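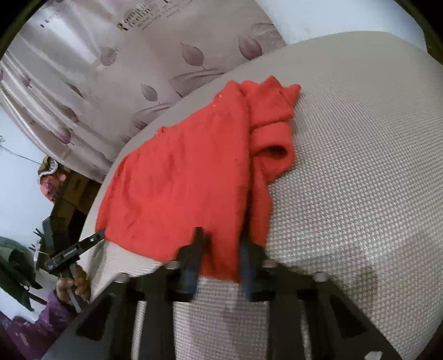 Abfärben
Projektbericht, Wahlpflichtmodul Textilpflege und Alltagschemie
Standort Gorkberg, Abgabe 13. Juli 2026

1. Ausgangslage

Jede Wohngemeinschaft besitzt mindestens ein rosa Unterhemd, das als weißes gekauft wurde. Über die Ursache herrscht meist Einigkeit, über die Schuldfrage selten. Unsere Gruppe wollte wissen, wie viel Farbe ein rotes Baumwolltuch in den ersten Wäschen abgibt und ob die überlieferten Gegenmittel (Essig, Salz, das Stoßgebet vor der Trommel) daran etwas ändern. Im Antrag hieß das noch »Untersuchung der Waschechtheit reaktiv gefärbter Zellulosefasern unter haushaltsnahen Bedingungen«. Der Antrag wurde bewilligt, weshalb wir die Formulierung in Ehren halten.

Eine kurze Umfrage im Wohnheim Husteldale haben wir nach zwei Abenden eingestellt. Die Antworten waren lang, betrafen überwiegend ehemalige Mitbewohner und ließen sich nicht auswerten.

2. Etwas Theorie, so knapp wie möglich

Baumwolle wird heute häufig mit Reaktivfarbstoffen gefärbt. Diese gehen mit der Faser eine chemische Bindung ein und bleiben dann, wo sie sind. Ein Teil des Farbstoffs reagiert beim Färben allerdings mit dem Wasser statt mit der Faser. Dieses sogenannte Hydrolysat haftet nur locker und müsste in der Fabrik gründlich ausgewaschen werden. Wo man sich diesen Schritt spart, übernimmt ihn später der Kunde, zusammen mit seinen Unterhemden.

Direktfarbstoffe hängen von vornherein schwächer an der Faser und bluten entsprechend länger. Welche Klasse in einem gekauften Tuch steckt, steht nicht auf dem Etikett. Dort steht »separat waschen«, eine Auskunft von bemerkenswerter Zurückhaltung.

3. Material und Durchführung

Rote Tücher derselben Sorte haben wir beim Stoffhandel Rekholm bestellt und jedes in gleich große Streifen geschnitten. Beim Zuschneiden hat sich gezeigt, dass »gleich groß« ein dehnbarer Begriff ist, vor allem bei Jersey. Wir sind nach dem ersten Versuch auf Webware umgestiegen.

Jeder Streifen kam mit einem Stück ungefärbter Baumwolle in ein Becherglas mit 400 ml Wasser. Gerührt wurde von Hand, da der Magnetrührer die Streifen zuverlässig zu einem Knoten verarbeitet. Verglichen haben wir vier Ansätze:

Ansatz A: nur Waschmittel
Ansatz B: Waschmittel, vorher in Essigwasser eingelegt
Ansatz C: Waschmittel, vorher in Salzwasser eingelegt
Ansatz D: Waschmittel mit Farbfangtuch

Alle Ansätze liefen bei 50 Grad und wurden mit demselben Streifen wiederholt, bis jeder Streifen 5 Wäschen hinter sich hatte. Die Anfärbung der weißen Probe beurteilten wir mit dem Graumaßstab, einer Pappkarte mit abgestuften Grautönen, vor der man erstaunlich lange streiten kann. Wo wir uns nicht einig wurden, gilt der Mittelwert.

4. Ergebnisse

In der ersten Wäsche gaben alle Streifen deutlich Farbe ab. Ab der dritten war das Waschwasser mit bloßem Auge kaum noch gefärbt, die weiße Probe blieb entsprechend blass. Ansatz B unterschied sich von A nicht, er roch nur anders. Ansatz C ebenfalls nicht, und der Geruch fehlte auch.

Das ist chemisch plausibel. Salz hilft beim Färben, weil es den Farbstoff aus der Flotte an die Faser drängt. Ein fertiges Tuch lässt sich davon nicht nachträglich beeindrucken. Essig hat seine Verdienste bei Säurefarbstoffen auf Wolle und Seide, und vermutlich ist der Ratschlag von dort ausgewandert.

Ansatz D schnitt am besten ab. Das Farbfangtuch nahm einen sichtbaren Teil des gelösten Farbstoffs auf, in der ersten Wäsche aber nicht alles. Wer daraus ableitet, man könne nun alles zusammen waschen, bekommt weiterhin Rosa, wenn auch ein dezenteres.

5. Nebenversuch: Reibechtheit

Farbe wandert auch trocken. Wir haben weißen Stoff auf den roten Tüchern gerieben, einmal trocken und einmal angefeuchtet. Feucht war der Abrieb durchweg stärker. Für helle Polster heißt das: Ein neues rotes Tuch sollte dort erst nach der Wäsche hin und keinesfalls klamm.

Die Feuchtproben einer Reihe mussten wir verwerfen, weil sie zum Trocknen auf der Heizung lagen und jemand sie zum Abwischen der Tafel benutzt hat.

6. Fehlerbetrachtung

Die Temperatur schwankte, das Wasserbad Modell Sæther ist älter als wir. Die Rührbewegung war je nach Laune unterschiedlich. Nur eine Stoffsorte wurde geprüft, über Jeans können wir also nichts sagen, obwohl alle danach fragen. Die Umdrehungen einer Haushaltsmaschine, beim Schleudern nicht selten 700 und mehr, bildet ein Becherglas nicht ab.

7. Offene Punkte

Die Messreihe mit kaltem Wasser wurde im Juni begonnen und ist noch nicht ausgewertet. Die Reststreifen liegen in der Schublade unter dem Abzug. Der Essig darf weg.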